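How Does an Animated Movie Get Made?
A guide for young readers from the Trerkell Center for Film Learning

An animated movie may last less than two hours, but making one can take years. Many people share the work, and each group has its own job. This guide follows a movie from the first idea to the finished film.

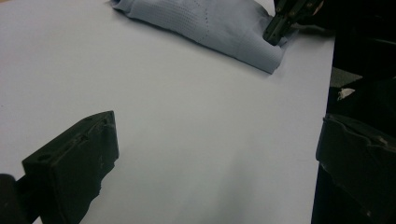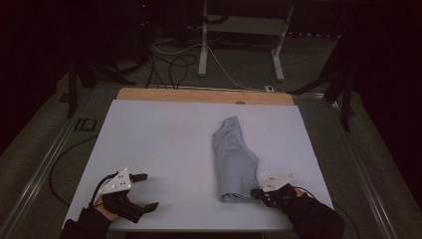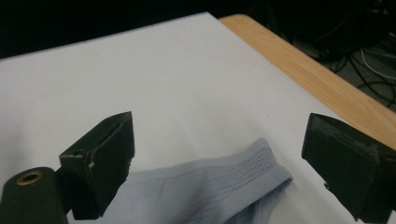
A pale work surface, three views.

Written by Jucélia Mendonça
Reviewed by Sebastião Vieira
January 5, 2022

Starting with a story

Every animated movie begins with a story. Writers decide who the characters are, what they want, and what stands in their way. The written plan is called a script. It tells what the characters say and do.

Next, artists draw the story as a row of simple pictures. This is called a storyboard, and it looks something like a comic strip. The team studies it and asks questions. Is this part clear? Is the joke funny? Scenes are often drawn again many times before they are approved.

Voices come early

Many people think that actors add their voices at the end. In most large animated movies, the voices are recorded first. The animators listen to the recording and match each character's mouth and face to the words.

Making things move

A movie is a set of still pictures shown very quickly. Your brain joins them together, so you see movement. Most movies show 24 pictures, called frames, every second. Some animators draw 12 pictures for each second and show each one twice.

There are several kinds of animation:

Hand-drawn animation. Artists draw the characters on paper or on a screen, changing each drawing a little.

Stop-motion animation. Artists move a puppet or clay model a tiny amount, take a photograph, and move it again.

Computer animation. Artists build characters inside a computer and set how they will move. The computer then fills in many of the steps in between.

Sound and music

When the pictures are nearly ready, sound artists add footsteps, slamming doors, and wind. A composer writes music to fit the mood of each scene. In our Center's short film "Carka," which runs for five minutes, the sound of a dragon's wings was made by shaking an umbrella.

Try it yourself

You can make a flip book with a small pad of paper and a pencil.

1. Draw a ball near the top of the last page.
2. On the page before it, draw the ball a little lower.
3. Continue until you have 40 drawings.
4. Hold the pad firmly and flip the pages from back to front.

Words to know

Composer: a person who writes music.
Frame: one still picture in a movie.
Script: the written words and actions of a story.
Storyboard: a row of drawings that shows the plan for a movie.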